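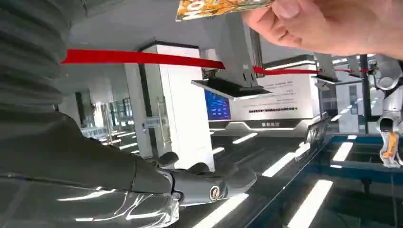
Mai, abends. Zweiter Aufbautag für den Stand von Drollmont, Halle 13, bis auf die Verpackungsfrage weitgehend nach Plan. Die Personenführung ist jetzt so gelöst, wie Barbara Rutkowska es im Lageplan eingezeichnet hatte: rotes Band quer vor der Fläche, in einer grauen Halterung gefasst, dahinter der hohe weiße Pfeiler mit dem dunklen Streifen. Die Bandhöhe habe ich auf 100 cm festgelegt. Tiefer hängt es durch, höher laufen Kinder darunter weg. Gurtspannung geprüft, kein Nachstellen nötig.

Bildschirm: Inhalt läuft, Weiß und Hellblau auf dunkelblauem Grund. Die Textblöcke sind für meinen Geschmack zu klein gesetzt. Ab drei Metern Abstand liest man nur noch die Überschriften. Damian Krajewska will die Schriftgröße bis morgen anheben, dafür fällt der untere Absatz zu Kuvlow weg. Einverstanden. Helligkeit auf Stufe 2 reduziert, die Hallenbeleuchtung ist ohnehin stark und bleibt es laut Technik bis zum Schluss.

Musterkarten: Lieferung von Mazurek kam um 13 Uhr, Karton an einer Ecke gestaucht, Inhalt unbeschädigt. Das Orange ist gegenüber dem Andruck eine Spur zu gelb. Reklamation lohnt nicht, im Kunstlicht fällt es kaum auf. Offen bleibt die Art der Auslage. Bożena möchte sie stehend im Acrylhalter, ich liegend im Stapel. Stehend kippen sie bei jedem Luftzug vom Tor her.

Folie: zu viel davon. Die klare Schutzfolie knittert beim Abziehen und wirft unter den Strahlern harte Reflexe. Sie muss restlos herunter, bevor geöffnet wird. Der Sammelsack neben dem Lager war am Nachmittag voll, Ersatz habe ich bei der Hallenaufsicht bestellt. Klebereste auf den Seitenblenden mit Isopropanol entfernt, zwei Durchgänge.

Hument hat die Stromabrechnung noch nicht geschickt. Nachfragen.

Rückfahrt im Stau, Abendessen aus der Tüte. Morgen früh zuerst die Schrift abnehmen, dann Teppichkante am Durchgang nachkleben, dann Schlüssel an Remigiusz übergeben. Teppichband einpacken, das breite.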